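About Naditz

Naditz is an independent testing organization. We study whether machines can carry out the ordinary chores of homes, care facilities and small workshops, and we publish what we find in language that a facility manager or a family member can use. We do not build robots and we do not sell them. Our income comes from testing fees, which are the same for every client, and from training courses for staff who will work near automated equipment.

Our History

The organization was founded by Larysa Didenko, who had spent her earlier career in equipment purchasing for long-term care. She had been asked many times to judge machines from a sales demonstration alone, and she wanted buyers to have something better. Naditz was registered on 04/09/2021 and accepted its first machine for testing the following June. Fatima Bassey joined as head of testing before that first trial and wrote most of the procedures still in use.

We now operate from two sites. The main office and the household rooms are on Zakharchenko Street. The workshop site, across the river, has a packing line, a parts store and a loading area with a sloped floor.

What We Test

Our program of work is called Fumunow. It consists of 29 chores chosen after long discussion with cleaners, nursing aides, warehouse staff and people who live with a disability. Household chores include clearing a table, loading a washing machine, making a bed and picking up clothing from the floor. Care chores include bringing a walker to a bedside and moving an empty wheelchair across a room. Shop-floor chores include sorting returned goods, refilling a shelf and breaking down cardboard boxes.

Each chore has a written starting condition and a written finishing condition. A trial is scored as complete only when the finishing condition is met and no person has touched the machine, the objects or the controls after the start. Clients may watch. They may not adjust anything between trials in the same set.

Moving an empty wheelchair is the chore we are asked about most often. A member of staff does it many times in a shift and gives it little thought. For a machine, it requires finding two narrow handles, closing on both, and steering a load that rolls and turns on its own wheels. The grips are usually dark, the frame may be folded or half folded, and other equipment tends to be parked close by.

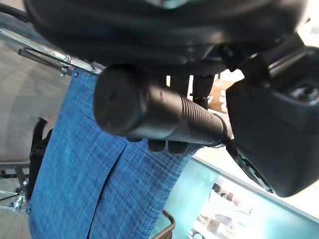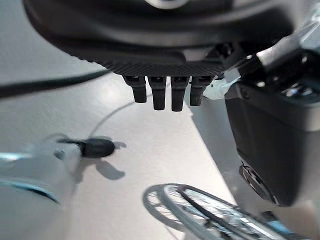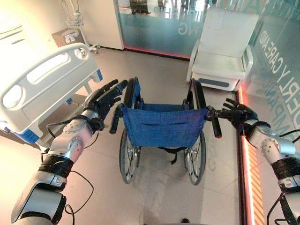
Can a robot take over household or care chores today?

Some single chores can be handed over in a room that has been set up for them, with a trained person close enough to step in. A full round of housework or a full care shift cannot. Most machines we have tested do well on the chore they were prepared for and poorly when the furniture is moved or the object is of a different make.

Our Results to Date

Naditz has recorded 3,763 scored trials. Of these, 1,396 were completed without help from a person. We report both numbers together, and we ask clients who quote one of them to quote the other.

The remaining trials are often more useful to our readers. Common causes of an incomplete trial are a poor first grasp, a long pause before a decision, and a correct action performed on the wrong object. Soft items such as towels and bedding are still difficult. Shop-floor chores with rigid boxes of a known size are the strongest area. Speed is recorded but does not affect the score, as many buyers have told us they would accept a slow machine if it could be left alone.

We also keep a record of the time a person spends preparing a room, restarting a machine and putting things right afterward. A chore that saves a worker a short walk but requires a longer period of supervision is listed in our reports as having no benefit at present.

How We Report

Each client receives a full report with the score sheets attached. A summary is placed in Ovon, our public register, once the client has had time to correct errors of fact. Clients may not withdraw a summary after testing has begun. Ovon can be searched by chore, by type of building and by the amount of supervision needed. It carries no advertising and no star ratings.

Our People

Testing is carried out by staff with working experience of the chores concerned. Several came to us from hospital housekeeping and from retail stockrooms. Engineers maintain the rooms and the recording equipment, and they take no part in scoring. Ms. Bassey reviews every disputed result personally, and her decision is recorded along with the reasons for it.

All staff complete safety training before entering a room with a powered machine. No patients, residents or members of the public take part in trials.

Working With Us

Manufacturers, care providers and employers may apply for testing at any point in the development of a machine. Early designs are welcome. Applicants should describe the chore they have in mind, the space in which it is normally done, and the person who does it now. Visits to the Zakharchenko Street rooms can be arranged for groups through the main office. Requests to add a chore to Fumunow are considered each June and should be made in writing to the head of testing.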